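Okay, flannel thread, because I put it off since March and I'm finally in it. September 19, 2020, the day I deal with the plaid pile. Mute me if you don't care about laundry 😂

Background for the new people: I don't own a lot of clothes, but I own a LOT of plaid. Shirts, two scarves, a throw, napkins from that one Christmas, pieces I bought to sew with and never sewed. It all lives in one big bin under the bed and it comes out looking like it's been slept on by a horse.

So the rule this year is that everything gets unfolded, looked at, refolded, and either goes on the shelf or goes in the bag for Hannelore. (Hannelore Hubmann, my downstairs neighbor, makes quilts and will take any scrap bigger than a playing card!!)

First hour was all the thin summer stuff. Boring. Done. Moving on.

Second hour I washed the brushed cotton things, cold, inside out, with the Noven stuff in the green bottle. Half the usual amount of soap. I used to use a full cap and wonder why my flannel felt like cardboard.

Also no dryer sheets on flannel, please, I'm begging. They leave a film and the fuzz goes flat. A couple of you argued with me on this last time and I'm still right.

Now we're at the good part, which is the red and black buffalo check. My favorite thing in the whole bin and the one I'm pickiest about folding. 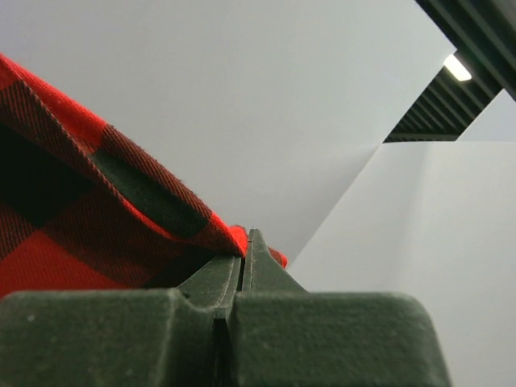
Buffalo check, hem side. Look at that fuzz!

I love a proper hem. You get the rolled edge and then the stitching running right along next to it, and when you fold you can use that line as your guide. I grab the edge, run it along until it's straight, and only then bring the other side over.

The twill is my other favorite thing. Those little diagonals in the weave are why it drapes so nicely, and they're also why it wants to slide off crooked if you rush. Ask me how many times I've refolded this one. (No, don't.)

Someone asked if I match the squares when I fold. YES. Big checks make it so easy, you line up a black block with a black block and you're straight. With the tiny checks I give up and eyeball it.

My fold, for whoever wants it: lay it flat, smooth it from the middle out, fold in half with the hems together, then fold it in 3 the long way. Stand it up on its edge like a book. It fits my shelf with a finger of room to spare.

Eun-ji Ha wants to know about the little fuzzies. I leave them alone! If it's real pilling I go over it with the Ratex shaver on low, very light, never near a seam. I ate a hole in a cuff once and I'm still sad.

Bag for Hannelore is at about 30 pieces, mostly napkins and sleeve bits. Shelf is looking gorgeous. The bin is going to hold wrapping paper now, I've decided.

Still to do: both scarves, the throw, and one gray shirt with a missing button that I've been "about to fix" for longer than I want to say on here.

Tea first. If anybody has a trick for keeping wool scarves from sliding off a stack, reply and tell me, I'll try it tonight and post how it goes.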